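Head camera or wrist camera for box packing, which one would you keep?

Started by sberhe_flutden, 7/24/19

sberhe_flutden wrote:
Good morning to all. I work in a small team and we are comparing two cameras for a packing task. The task is simple to say: take small cardboard and paper goods from a black table and put them in a clear plastic box with clip latches. First a person does it by hand, then we try to do the same with the arm and a Wirisent two-finger gripper.

For the moment I have budget for one good camera and not for two. One choice is to wear it on the head, looking down at the table. The other choice is to fix it on the wrist, near the fingers. I have tried both for some days and I cannot decide.

The head view is very comfortable for me. I see both hands, the box and the goods, and when I look at the recording later I understand quickly what the person wanted to do. The wrist view is better in the last centimetres, but before that it shows me mostly table.

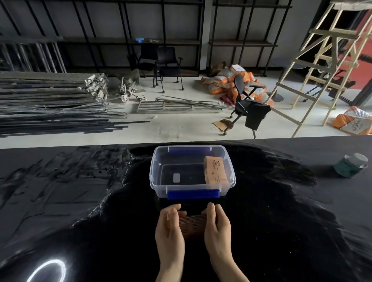
My biggest problem is the table itself. It is black and very shiny, so the lamp makes a bright ring on it, and the box is transparent, so its walls take the colour of the table. With the Coltum depth camera the near wall of the box simply disappears in the depth map. The stack comes out well, all those thin layers give it plenty of texture. The plastic does not.

Has somebody solved this without buying a different box? The box is decided by the customer, I can't change it.

Sumeya

gripperpylyp wrote:
Hello Sumeya. Wrist camera, without doubt. The head view is nice for people but your gripper does not have a head. When you close on a stack of thin layers you must see where the finger enters, and from above your own hand hides it.

For the table, put a matt mat on it. Grey, not black. We lost two weeks in November with reflections before we bought one.

Pylyp Zakharchenko

oldservo wrote:
I don't agree with Pylyp on the camera. A wrist camera sees the part well but it has no idea where the box rim is until it is nearly over it, and with a clear box it might not know then either. I would keep the head one and let the force sensor do the last bit.

Agree on the mat.

sberhe_flutden wrote:
Thank you both. The mat I will try, but I have a doubt: if I train everything on a grey mat, what happens at the customer? Their table is also dark. I prefer to suffer now.

@gripperpylyp, yes, the thumb on top hides a part of the stack. But the edges on the front side I can see quite well.

gripperpylyp wrote:
Then at least move the lamp. Put it at the side and low, with a piece of baking paper in front. The ring will become a soft patch and the depth camera will complain less.

And what force do you use? Such a stack is springy. If you press it like a solid block it will bend in the middle, or the layers will slide and you get a fan.

sberhe_flutden wrote:
The number on the controller is 800 at this moment, these are the maker's own units, I did not convert them. At 912 the stack bends. At 381 it slips out when the arm turns. So between the two there is room, but I have only ten trials for each value and I would not call it a result.

oldservo wrote:
Ten is thin. Also, are you comparing the same thing? A person holds that stack from both sides with two hands, and your gripper takes it with two small fingers. I'd try wider pads before touching the force again. The Gebremichael ones are soft and you can cut them with scissors.

tallinn_tom wrote:
Those pads go sticky with cardboard dust after a few days. Wipe them every evening or don't bother.

gripperpylyp wrote:
Every evening is exaggerated. We wipe ours on Fridays and the grip is fine.

tallinn_tom wrote:
Depends on the cardboard. Ours sheds like a cat.

sberhe_flutden wrote:
I have ordered the wide pads. For the camera I will stay with the head one for the recordings, and ask if Wirisent can lend me a small wrist one for a week – only to look at the finger entry. If they say yes I will put both depth maps in this thread.

One more question for oldservo: which force sensor do you use for the last part, and is it before or after the tool changer?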